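Ticket: Nightly backup reports "complete" but files are missing
Site: Wisstead office
Product: Plulomero backup client
Status: Open (reopened once)

Opened by Khairul Ong

The backup from the Wisstead file server to the box in Jindthorpe says "complete, no warnings" every morning. I tried to restore the April invoices folder and got 21 files fewer than are on the server. The log doesn't mention any of them. I restarted the client and ran it again by hand. Same green tick, same gap.

Reply from Wegener support, first line

Thanks for getting in touch. This is usually caused by a slow connection. Please run a speed test and make sure the client is up to date.

Khairul Ong

Speed test says 300 down and 140 up. Client was already up to date. I don't see how a slow line would skip the same 21 files each night and copy everything around them. Please don't close this again.
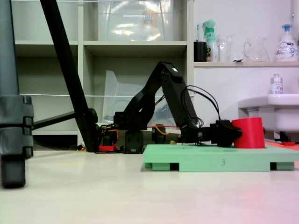
Red cup on the light green platform, number 3 on the front.

Update, Khairul Ong

Tried the three things from your help page:
Cleared the local cache. No change.
Turned off the virus scanner for one run. No change, and it's back on.
Made a new job with only the invoices folder in it. It finished in under a minute and skipped the same files.

The help page also says to reinstall. I'd like to hear why that should help before I send 659 GB over the line again.

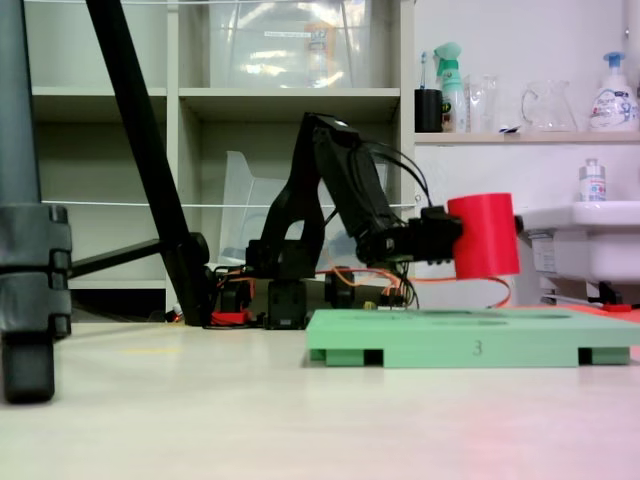 Mareike Kramer
Second-line support, Wegener

I've taken this over from first line. I agree the connection is a poor fit for what you describe, so leave that alone. Please don't reinstall yet.

Two things I'd like to check. Do the missing files have anything in common in their names, such as a trailing space or a very long path? And does the account the job runs under have read access to each of them? The client is supposed to warn about both. I wouldn't take that on trust.

Khairul Ong

Names look normal, paths are short. Access is more interesting. All 21 were saved by Volker Engelhardt from his old laptop, and the backup account isn't on the list for any of them. I gave it access to one and ran the small job. That one came through.

So we may have the cause, though I'd call one file thin proof. It also doesn't explain the green tick – a job that can't open a file should say so. I'll fix the other 20 tonight and do a full restore test before I believe anything on the status page.

Mareike Kramer

Fair. Keeping this open for the missing warning, which I've passed to the developers. Send me the log from tonight's run, even if it looks clean.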